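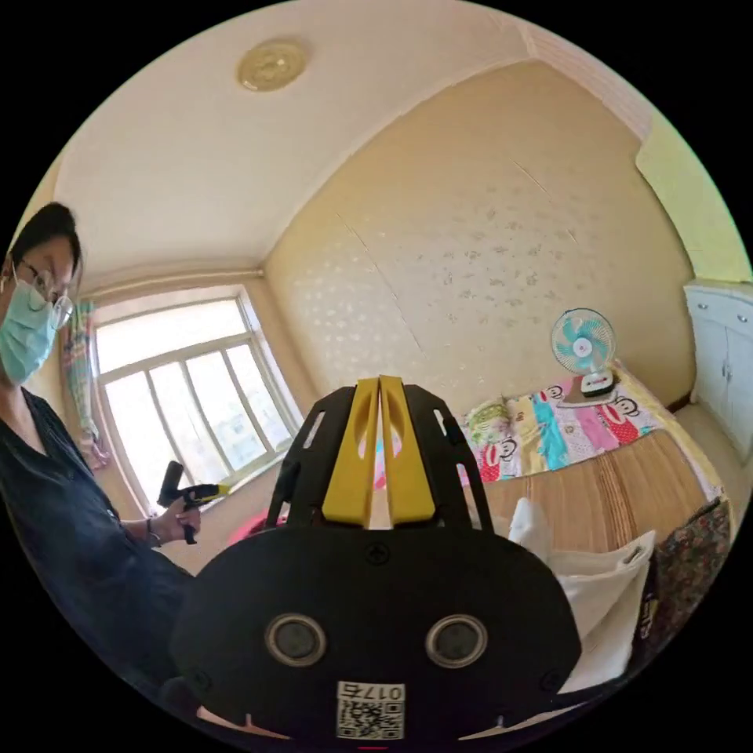

Escobar objetó en la última reunión que comparar dos juegos de dedos sobre una misma pinza de mano dice poco si no se comparan también las cámaras, y que el retardo entre ambas pesa más que la dureza del material. La observación es pertinente y se atenderá en una entrega posterior.

El presente texto se limita a los dedos. Durante 3 semanas se han probado en domicilio las piezas de Suvetti y las de Curmont, montadas sobre el mismo cuerpo y con idéntico controlador Trurine. Se registraron 50 repeticiones por juego, todas ellas con ropa de cama y prendas ligeras. La calibración previa exigió alrededor de 15 minutos por sesión, tiempo que el manual no contempla.

Los dedos de Suvetti ceden antes y recogen mejor el borde de una tela extendida. Los de Curmont, más rígidos, obligan a entrar con mayor inclinación — conviene ensayarlo antes de grabar — pero conservan el pliegue cuando la otra mano tira de él. En tejidos gruesos no se apreció una diferencia que justifique el cambio. 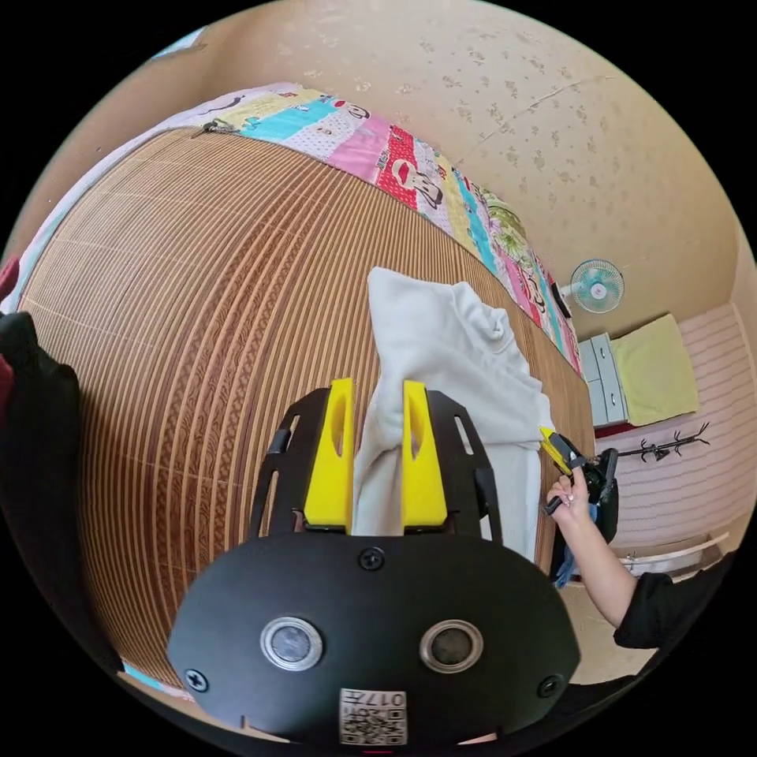 Sujeción de una tela blanca con 2 pinzas sobre la cama.

El trabajo a dos manos merece un apartado propio. Cuando ambos operadores cierran a la vez, el controlador mantiene la apertura registrada sin saltos; si uno se adelanta, la lectura del segundo presenta un escalón que debe corregirse a mano. Se ha comunicado la incidencia a Trurine y se espera una versión nueva en noviembre. Hasta entonces, las secuencias afectadas quedan excluidas de la comparación.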